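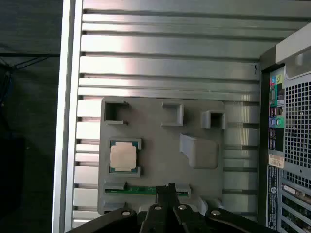

The parts plate is finally at a revision I can live with. Losia printed it in matte gray, and it gives the processor and the green board strip a fixed place each. Version 2 held the chip by its corners only, and I kept that.
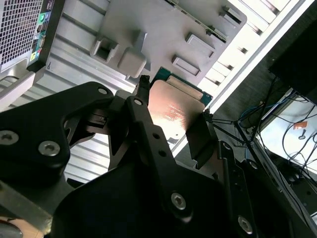 Handling rule for the CPU is edges only. Fingers stay off the contacts, and off the heat spreader as well if fresh paste is going on it. Ashwin Rajan asked whether the pocket could be tighter. It could, but then the chip needs prying, and I have bent enough parts at Brerndale already.
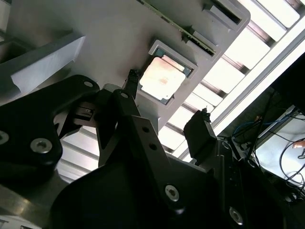

Processor in its pocket, board strip in the channel behind it.

The tower goes on its side before anything is fitted. Check that the socket lever moves freely, and get the power cables out of the way first. My notes for the Skornard build put the plate at 684 minutes of print time, which I would like to get down.

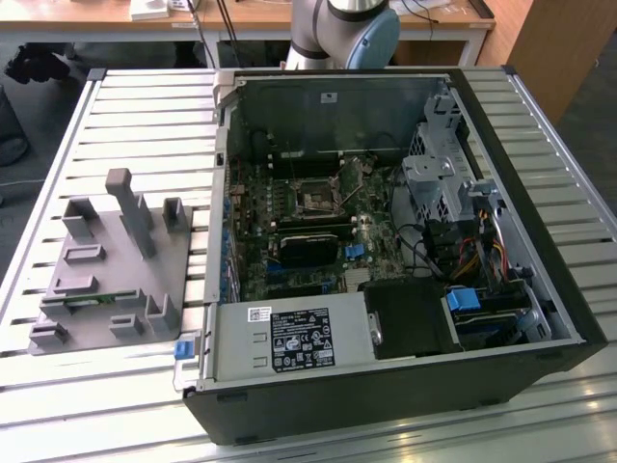

Still to do: labels for the holders, and a decision on the sloped slot.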